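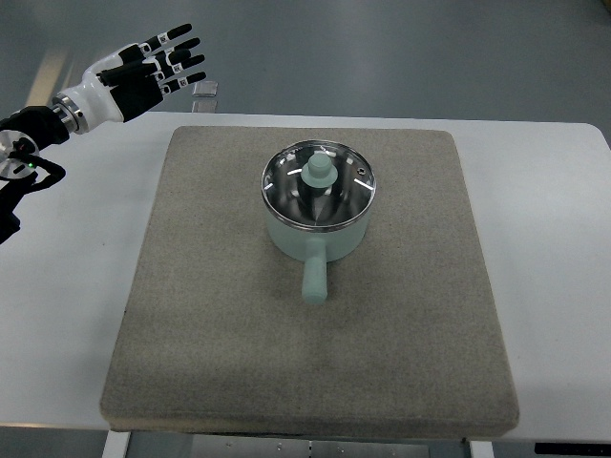
The Ernden Bench Cell is a single-arm work cell for household handling tasks: lids, pots, cups, small containers and similar items. It is sold as a complete station with one Costa arm, one Gremon hand, a table, a work pad and the Zoltar control software. This page covers setup, daily care and the repairs a user can do on site. A covered saucepan is the standard first object for a new cell, and it is placed on the pad with its handle toward the front of the table so that the hand can come in from the left without crossing it. Any small pan with a lid and a center knob will do. The cell is not matched to a particular brand of cookware.

What is supplied

Costa arm, black, with wrist flange
Gremon hand, right or left version, white shell with black fingers
Hand cable and one spare
Work table with rounded corners
Work pad
Zoltar license for one station
Tool roll with hex keys, torque driver and lint-free cloths

Pans, cups and other task objects are not included.

Setting up the table and pad

Put the table on a hard, level floor before the arm is mounted. Carpet and rubber matting both let the legs settle over time, and the height reference will drift. Adjust the feet until the table does not rock when you lean on any corner, then tighten the lock nuts.

Lay the pad flat with an even margin of table on the left and right. The pad can be used on both sides. Smudges and worn patches do not affect its use, but a pad that has curled at a corner or gone soft in the middle should be replaced. Do not glue or tape the pad down, as the adhesive leaves a ridge when the pad is changed.

After any pad change, run Surface Check in Zoltar. The arm touches the pad lightly at 7 points and stores a new height map. The check takes 3 minutes. If it reports a failed point, clear the pad and run it again before adjusting anything.

Fitting the hand

Power the cell off at the main switch and wait for the arm status light to go out. Support the hand with one hand and bring it up to the metal flange with the index mark facing up. Start all the flange screws by hand, then tighten them in a cross pattern with the torque driver supplied. The driver is preset and should not be readjusted.

Plug in the hand cable last. The connector should go in straight and seat with a click. Leave a loop of slack above the wrist so the arm can turn through its full range. A cable that is pulled tight at one end of travel will work its connector loose within a few weeks, and most of the intermittent faults reported to our service desk come from this.
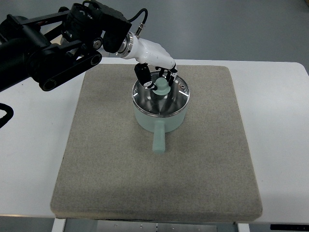
Gremon hand at a lid knob, with the cable connected near the wrist flange.

Setting the knob approach

Lid work depends on the hand coming down with its fingers on both sides of the knob. In Zoltar, open Tasks, choose Lid, and set the approach height first. Start high and lower it in small steps. The fingertips should be beside the knob and clear of the glass when the hand stops. If a fingertip touches the glass during the approach, raise the height by one step and save.

Set the closing force after the height is correct. Use the lowest value that holds the lid without slipping. Glass lids with a steel rim are heavier than they look and a value tuned on a plastic cover will usually be too low. The reverse also applies, so store a separate profile for each lid you use.

For tasks that place the lid down on the pad, teach a set-down position to the left of the pan with enough room between the two that the rims cannot touch. Set the release height so that the rim meets the pad before the fingers open. A lid released too high will rock on its rim and may end up off its taught position for the next cycle.

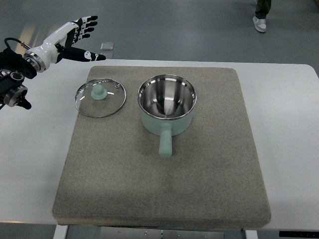 If the set-down position is too far left, the arm will have to fold more tightly at the elbow and Zoltar will show a reach warning. The task will still run, but the movement is slower and the cable loop should be watched during the first cycles. Moving the pan slightly to the right normally clears the warning.

Park position

The park position holds the hand above the rear left corner of the table, clear of the work area. The cell goes to park at the end of each task and whenever the pause button is pressed. Check that nothing is stacked on that corner of the table. Do not load or unload objects until the hand has reached park and stopped.

Daily care

Wipe the hand shell with a dry cloth. For grease, use a cloth dampened with mild soap and water. Do not use alcohol on the printed white markings on the fingers, as they are used for calibration and will fade.

Brush the pad with a soft brush. Do not wash it.

Look over the cable from the arm to the wrist for kinks or flattened spots.

Open and close the hand once from the Zoltar service screen and listen for clicking.

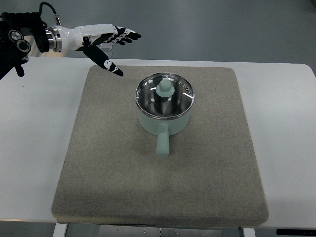

Clicking in one finger usually means grit at a joint. Blow it out with clean, dry air at low pressure, then cycle that finger from the service screen. If the noise stays, order a finger kit. Fingers are replaced as a unit and are not opened on site.

Scheduled service

Every 600 hours of running time, check the flange screws with the torque driver, replace the hand cable, and run Full Calibration. The hour count is on the Zoltar start page and resets when calibration is complete.

Arm joints are sealed and need no grease. A joint that feels rough or leaks should be reported, and the cell should be left off until it has been looked at.

Common faults

Code 19, hand not found. Switch off, reseat the cable at the wrist, and restart. If the code returns, fit the spare cable.

Lid slips during lift. Clean the fingertips, then raise the closing force by one step.

Hand stops too high or too low. Run Surface Check. If the table has been moved, check the feet first.

Finger slow to open. Check for grit, then run the finger cycle.

Ordering parts

Hand cables, pads and finger kits are kept in stock. Have the serial number from the arm base ready when ordering. Hands sent in for repair should be packed with the fingers open and the cable removed.

Related items

Ernden Bench Cell, two-arm version
Gremon finger kit
Gremon hand cable
Replacement work pad
Costa wrist flange screw set
Zoltar additional station license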